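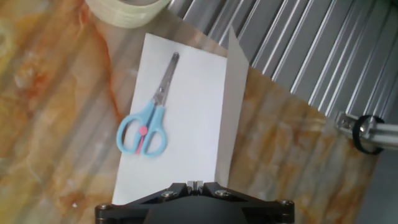 Folding and Cutting Table: Gallery

Set up at the Odmont workroom, August. Notes by Fermín Olivares, layout by Nélida Espinoza.

The table is used for plain paper work: folding sheets in half, opening them flat again, trimming, and taping. It has a marble-patterned top with orange and rust veining, set over slotted aluminum. Paper on hand is white, 300 sheets to the pack, bought from Quezada. The sheets are supplied flat and creased by hand as needed.

Scissors are the small round-tip kind with light blue handles and a pink pivot cap. They are adequate for single sheets. For two layers, hold the fold closed and cut from the open side toward the crease. Keep the blades shut when the scissors are set down on the work.

Clear packing tape is kept on the table. It holds well on paper but cannot be peeled off without lifting the surface, so tape goes on after the fold has been checked.

Opening the sheet

A crease never disappears completely once pressed. A sheet reopened after folding will show a shade difference between the two panels under side light, and this is a quick way to check whether the fold runs true. If the line wanders toward one edge, refold from the same corner and press again with the side of the hand. Do not try to correct it by pressing harder on the old line.

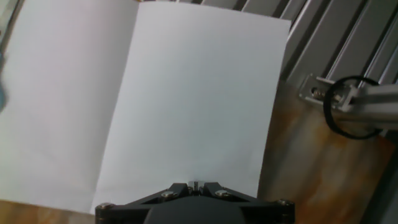
White sheet lying flat, faint crease between the darker left panel and the brighter right one.

Moving the sheet

A single sheet should be lifted by its edge and kept clear of the tabletop until it is over its new place. Dragging it tends to catch the corners on the slots at either side of the board. Baltasar Alarcón tried a felt pad under the board to raise it, but the extra height made the edges harder to reach, and the pad was taken out.

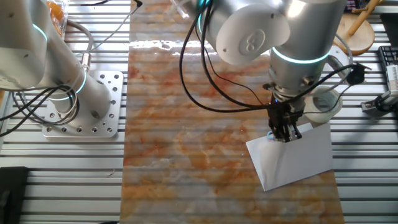 Sheet held by its edge at a tilt, partly over the marble-patterned board and partly over the slotted aluminum.

Table notes

Finished sheets go in the Sturkerell tray, crease to the left. The tray takes 47 folded sheets before the lid stops closing. Offcuts wider than a finger are kept for tape tests.

Wipe the top with a dry cloth before laying out new paper. Dust under a sheet shows up as small dents along the fold.

Paper size and cutting questions to Eulalia Medina. Corrections to captions to Nélida Espinoza.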